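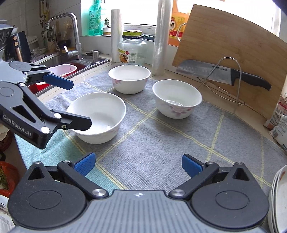

How many bowls does a man living alone need?

Three, according to the letter.

The letter had come from Fimordale, where Dinesh Tiwari's aunt had spent the last years of her life running a boarding house and, by her own account, the town. It was four pages long and concerned almost entirely with crockery. The house went to a cousin. The savings, which came to 410 dollars and a jar of foreign coins, went to a temple. Dinesh got the bowls.

"One to eat from," she had written, "one for a guest, and one for when you have been too lazy to wash the other two. I know you."

He read this standing at the counter with his coat still on. The bowls were white porcelain, and they had traveled 254 miles wrapped in bath towels, which she had also left him, though only by implication.

He had been eating out of a saucepan since March. It was a good saucepan. It went from stove to table without any change of staff, and when he was done he filled it with water and left it in the sink, where it thought about what it had done until the following evening. He saw no reason to alter the arrangement. But he washed the bowls, because they had been in a box with towels, and because she had been the kind of woman who might check.

It was Sunday, a little before noon. He washed the first one and set it on a cloth. He washed the second one and set it behind the first. The third he rinsed and put to the right, and then he stood there with the dish towel, looking at the three of them, and found that he had begun to tidy.

It started with the windowsill. The detergent could stay, but the plant needed turning, having spent its whole life leaning toward the window like a neighbor at a fence. From there he went on to the drawer with the batteries in it. By one o'clock he had thrown away a corkscrew that had defeated three people and a packet of something labeled "for the fish." He had never had a fish.

At half past one there was a knock. Mrs. Mendonça from across the hall wanted to know if the banging was his.

"I'm putting things away," Dinesh said.

"Since when?"

She came in without settling the question. Mrs. Mendonça had lived in the building for 38 years and regarded the other apartments as rooms of hers she had let go. She went directly to the kitchen and looked at the counter.

"You bought bowls."

"Inherited."

She picked up the nearest one and held it to the light, then flicked the rim with a fingernail. It rang. She put it down with the face of someone who had hoped it wouldn't.

"That's a decent bowl," she said. "What are you going to put in it?"

He hadn't gotten that far. He opened the refrigerator and they both looked in. There was a lemon. There was half an onion in cling wrap. There was a tub of Triltard, a sandwich spread he had bought on sale and which had stayed the same color ever since, through no effort of his.

"Well," said Mrs. Mendonça, "you can't put that in it."

She went home. He assumed that was that, and was drying the second bowl when she came back with a pot of soup held out in front of her like evidence. It was kale and potato, with sausage. She had made it for her son, who had telephoned that morning from Travano to say the traffic was bad. Her son lived in Travano. There was, as far as Dinesh knew, one road there, and it was always described to Mrs. Mendonça as impossible.

"It serves four," she said. "I'm not going to stand in my kitchen and serve four."

So they had it in his. He filled one bowl for her and one for himself, and found that a bowl holds less than a saucepan, so that a person has to get up and decide to have more. He decided twice. She told him that the soup wanted salt, and that his aunt sounded like a bully.

"She was," he said. "She once mailed me a comb."

"Did you need one?"

"That's hardly the point."

Mrs. Mendonça looked at his hair and let it rest there.

She told him about the dinner set she had been given at her wedding, service for 20, of which she had used two plates and a gravy boat. The rest was being kept for an occasion. She had turned down several occasions over the years as not quite up to it. A christening had come close. She said this calmly, scraping her spoon along the bottom of the bowl to get at the last of the kale.

When she had gone he put both bowls in the sink and ran the tap, meaning only to let them soak. The saucepan was in there already. He looked at it for a moment, then rolled up his sleeves and did the lot, and hung the towel over the oven door, where it immediately fell off.

Around six he got hungry again. The two bowls were still draining, and Mrs. Mendonça had left her pot with a good ladleful in the bottom. He reached for the saucepan out of habit. Then he took down the third bowl, the one for laziness, and ate what was left of the soup standing up, with the letter propped against the faucet, reading page three, which was about lids.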